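蓝格子

舅舅的手臂是从一家倒闭的包装厂买来的，900块，不带控制器，不带夹爪，也不带说明书。他骑三轮车把它拉回来，用棉被裹着，放在仓库最里面的地上。我下班过去看，他已经把外壳拆了，螺丝按大小排在一张报纸上。

手臂是Drisard的旧型号，铭牌还在，年份磨掉了。6号关节有旷量，用手一晃就能听见里面响。舅舅说响没关系，他那辆三轮车也响。

仓库原来是他和舅妈放货的地方。他们做了很多年礼盒和装裱，后来铺面退了，没卖掉的盒子、框子都留在架子上。舅妈说过几次要清，清到一半又搬回来。舅舅在架子前面摆了一张桌子，铺上桌布，说以后这里就是车间。隔壁修家电的也把自己的工具箱搬了过来，算是合用。他有一台示波器，舅舅没有，这件事决定了很多别的事，比如谁可以先用插座。

我那时候在一家做仓储软件的公司上班，懂一点程序，不懂机械。舅舅懂机械，不懂程序。他的想法很简单，手臂修好，教会它一件事，然后看看能不能让它去干活。教什么事，我们商量了很久。他想让它装裱，我说太难。修家电的想让它焊板子，舅舅说那是给你干活，不是给我干活。最后是舅妈定的。她端了水果进来，看见桌上没有地方放，就说，你让它把水果放进盘子里，放好了，我就不说你们。

于是就做水果。

控制器是我在网上找的，Coson的一块板子，也是二手。接线用了一个周末。第一次上电，手臂抬起来，停在半空，抖了一下，又放下去。舅舅站在旁边，手里拿着切电源的开关，一直没有按。他问我这算不算动了。我说算。他就出去抽烟，抽完进来，要我再来一次。

第二次它没有抬起来，控制器报了一个错，错误码在说明书里查不到。我们查了三个晚上，发现是一根编码器的线在棉被里压断了，外皮好好的，里面断了。修家电的用示波器找到的。他找到以后没有说什么，把自己的插头插到了墙上那个好用的插座里，从此那个插座就归他。

手臂能动以后，要教它。我跟舅舅解释，现在教机器可以不写一条一条的动作，人拿着夹爪做给它看，夹爪把手怎么走、什么时候开、什么时候合都记下来，做得够多，就能拿去训练。舅舅问，够多是多少。我查了一些别人写的东西，说2000遍吧。他算了一下，说那就是2000遍。

他没有嫌多。以前给礼盒贴角，一个盒子四个角，一天贴下来手指头都是平的。他说这个比贴角轻松，水果不用上胶。

手持的夹爪有两把，我拿一把，他拿一把。舅妈去菜市场买水果，按舅舅的要求，大的小的都要，颜色要杂，有皱皮的也要。菜市场的人以为她要摆供。她回来把东西倒在桌上，又从厨房拿了一个椭圆的白盘子，说打碎了要赔。

我们站好位置，把夹爪张开，从离自己近的开始。

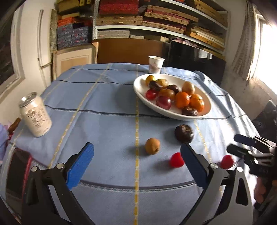
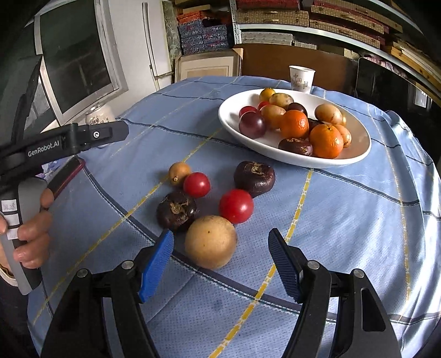
头几天慢。夹爪合上去，果子滚了，追过去再夹，又滚。我说滚了就算一遍废的，重来。舅舅不同意，他说它以后自己干活的时候，果子也会滚，你不让它看怎么追，它到时候站在那里发呆。我想了想，觉得他说得对，就把废的也留下来，另外建了一个文件夹，名字叫“追”。

舅舅的手很稳，我的不行。我做得快，放下去的时候常常磕一下盘子边。舅妈在外面听见了就喊一声盘子。舅舅从来不磕。他把果子放下去以后，夹爪不马上松，要停一停，再往里轻轻推一下，推到果子靠着别的果子，不动了，才松开。我跟他说这个动作多余，每一遍要多花一两秒。他说不推它会滚出来。我说盘子有边，滚不出来。他说那也得推。

我后来没有再提。他贴角的时候也这样，贴完用拇指在角上压一下，每一个都压。

果子每天都要换。放到第二天，软的就夹不得了，一夹一个坑。坏的给修家电的家里喂鸡，不太坏的我们自己吃。有段时间我在公司也吃水果，中午吃，下午吃，同事问我是不是在减肥。只有皱皮的那种经放，用了很久，最后大家都认得它了，舅舅叫它老的。老的最难夹，上面有毛，传感器给的力不对，夹轻了掉，夹重了壳子响。

做到第17天，出了一次事。硬盘满了，我没有发现，前一天晚上做的全没有存下来。我坐在凳子上翻日志，翻到最后一条写入失败的时间是六点多，那之后我们一直做到十点。我把这件事告诉舅舅，他正在洗盘子。他把盘子放下，问，一个都没有存？我说一个都没有。他擦了手，走到架子那边，站着看了一会儿那些盒子。

然后他说，那就当练手。

那天晚上我们没有做。舅妈煮了面，四个人坐在外面吃，修家电的也在。他讲他年轻的时候给人修一台冰箱，修了两天，修好了，人家说其实已经买了新的。大家都笑，舅舅也笑了。吃完他自己进去，我听见夹爪开合的声音，咔，咔。我进去看，他一个人在夹那个老的，没有开录制。他说你不用管，我找一下手感。

第二天我买了一块新硬盘，又写了一个小程序，剩下的空间不够就响铃。铃声用的是仓库里一只坏闹钟的声音，我录下来的。后来它只响过一次，把舅妈吓得从外面跑进来。

两千遍做完是在八月，晚上，天很热，风扇对着电脑吹，没有对着人吹。最后一遍是舅舅做的，他夹了一个橘色的，放下，停了一停，推一下，松开。我按了结束。他问，完了？我说完了。他把夹爪放在桌上，活动了一下手腕，说那我明天早上干什么。

训练要用别人的机器。我在网上租的，按小时算钱，跑了两个晚上，我在公司也开着窗口看曲线。曲线一直往下走，走到某个地方就不走了。我不知道这个数算不算好，问了几个人，有人说好，有人说你放到手臂上试了才知道。

试的那天是星期三，我请了半天假。Drisard那只旧手臂已经装上了我们改的夹爪，减速机也换了，换的是Balogh的，从一台报废的分拣机上拆下来，6号关节终于不响了。舅舅把桌布重新铺平，格子对着桌边，对得很仔细。他说录的时候是什么样，试的时候就得是什么样。我说理论上换一块布也应该行。他说理论上是理论上的事。

舅妈摆的果子，她不让我们动手，说你们摆的话会故意摆得好夹。她把老的放在最远的地方。

我按了开始。手臂停了一会儿，时间长得我以为又断线了，然后它动起来，先往左，好像想了想，又往右，朝最近的一个红的过去。夹住了。抬起来。走到盘子上面，放下去。

它没有松。它停在那里，停了一停，往里推了一下，推到果子靠着旁边的果子，然后才松开。

我看了一眼舅舅。他手里拿着那个切电源的开关，大拇指压在上面，没有按下去。修家电的说，它这个动作怎么跟你一样。舅舅说，本来就应该这样放。

接下来第二个，第三个，都这样。有一个掉在盘子外面，滚了，手臂跟着转过去，追到桌布的一条黄线旁边，夹起来，放回去，推一下。我想起那个叫“追”的文件夹，差一点删掉过。

到老的那里，它没有夹起来。夹了，掉了，又夹，又掉，夹到后来它停在那里，两个指头张着，不动了。我等了一会儿，按了停止。舅妈走过去，用手把老的拿起来，放进盘子里。她没有推。

后来我们把这件事拍了一段，发给几个做餐饮的人看。回信的有一家叫Flindton的小酒店，在城外，早餐厅里有一张水果台，想找个东西来补水果。他们派了一个人来看，看得很认真，蹲下去看关节，站起来看控制器，还拿手机计时。看完他说，挺好，就是慢了一点，放下去以后那一下推，能不能去掉。

我说能去掉。在数据里把那一段剪掉，重新训练，不难，一个星期就可以。

舅舅在旁边收拾桌布，把它从桌上揭起来抖了抖，又铺回去。他说去掉也行，你们的盘子是什么样的。那个人说是平的，石头的，没有边。舅舅说，没有边，那你去掉以后果子往哪里走。

那个人想了一下，说他回去问问。

他走了以后我问舅舅，要不要我先剪一版试试。他说你剪吧，两版都留着。说完他把夹爪拿起来看指头上的胶垫，说这边有点磨了，得换。我去架子下面的抽屉里找，找到一包没拆的，又找到几张贴角用的纸样，压得很平。我问这个还要不要。他接过去看了看，放回了抽屉里。

酒店那边过了几天来电话，说先不要剪，借一台过去放两个月看看，水果他们自己买。舅舅在电话里说可以，又交代了几句，皱皮带毛的那种别放，它夹不了。挂了电话，他问我从仓库到Flindton，三轮车走哪条路，电池够不够来回。我查了地图，够去，不够回。修家电的说他有一块备用的电池，可以借，但是充电要用他的插座。

舅舅说行，就去找棉被。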